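Singers, deejays, a bass player: Undine sound system, open call for the summer album

Posting this quick, between loading the van and everything else.
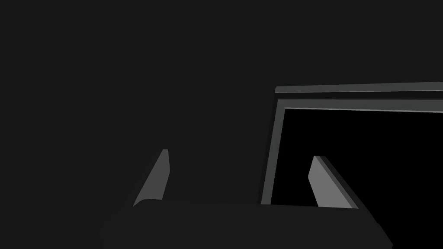

Grigore Dobre wants it said first that this is paid work, not "exposure," and that anyone who turned up for the last open call and got sent home with a sandwich should come back. Fair enough Grigore. It's paid. Read on.

What we need

Two deejays, old style. Talk-over, toasting, whatever you call it. You ride the riddim and tell a story on it. Funny is good. Slack is fine up to a point, there will be kids at the lawn shows.
One lead singer, lovers rock and roots both. Any age, any gender.
Harmony singers, can be a group that already sings together. We'd like that better tbh.
Bass player. Must play behind the beat and stay there. No slap.
Maybe a melodica player, if one shows up.

What it is

Undine is putting out an album of new vocals on riddims we cut at the Meireles studio over the winter. 14 tracks. Drums and keys are done, most of the guitar too. Bass is on half of them, the old bass man moved away, so that's the gap. After the recording there's a short run of dances, outdoor mostly, starting in Zuvemthorpe in May and then wherever Danang has booked us by then.

Working title is Plusetari. Don't ask, it's a long story and it may change.

What you'd do

Come in, hear the riddims, pick one or two, write on them. We give you a week with the tracks. Then studio, evenings, usually from 6 till we get thrown out. Then rehearsals with the set. Then the dances. Deejays should be ready to go live on the mic with no sheet of paper, that's the whole point of the thing. If the crowd calls for a rewind you start over and do it better.

Your lyrics stay yours. We split the song with you, writer's share in writing before you sing a note. Bring a friend to read it with you if you want.

Money

255 a day in the studio, same for everybody, singer or deejay or bass.
Dances are a flat fee per night plus food plus gas if you drive. Fee depends on the gate, but there's a floor and Danang will tell you the floor before you say yes.
Rehearsals are paid too, less. Paid at the end of the night, cash or transfer.

What we're looking for

Timing. Timing again. A voice that sounds like you and not like a record you own. If you chat about court cases, rent, mothers in law, bad landlords, your cousin's wedding, great, we want stories. We have enough tunes about how great the sound system is.
You dont need to have recorded before. Almost 30 people came last time and the best one had only ever sung in church.
You do need to show up. Missed two rehearsals, you're out, sorry.
Reading music not needed. Bass player should know keys by name, we move things up and down for the singers a lot.

How to try out

Send a voice note or a phone recording, 2 minutes tops, no effects on it. Any riddim you like or none at all. Knock on a table, fine. Bass players, play us something slow.
Put in the message: your name, what you do, which evenings you can't make it, and a number where a person picks up.
Please no links to ten videos. We'll watch one.

If we like it you get called for a live tryout at the Meireles. Room is up the back stairs, steep, no elevator. Tell us if that's a problem and we'll do yours downstairs in the small room, same mic, same people listening.

At the tryout you get three riddims you havent heard. You pick one, you get a few minutes in the corner with it, then you go. Everyone else waiting can listen in, so be ready for noise. Water and tea there. Bring your own headphones if you're picky.

Under 18, come with a parent or some grown up who can sign.

Questions go to Danang Nasution, use the contact form on the Undine page and put TRYOUT in the subject or it gets lost with the booking mail. Answers mostly late at night. Don't message Grigore, he's on the mixing and does not look at his phone.

Call stays open until the spots are gone. Bass is the urgent one so if you know somebody, pass it along tonight.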